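Clerovden Countertop Ovens — Common Questions

How much space does a toaster oven need?
Leave a gap behind it and on both sides, and keep curtains well back. The surface under it should be flat and able to take some heat.

Can I put it at an angle?
Yes, as long as all the feet sit on the counter.
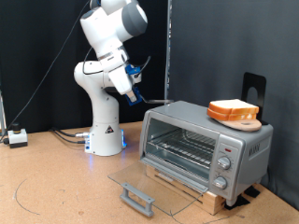

Turning the front toward you makes it easier to get a tray out. Check that the door still opens all the way — a half-open door is a good way to burn a wrist.

How often should I empty the crumbs?
Every 14 uses, or sooner if you make a lot of toast. Unplug the oven and let it cool first.

Who do I ask about spare trays?
Malathi Naidu at the parts desk, extension 542.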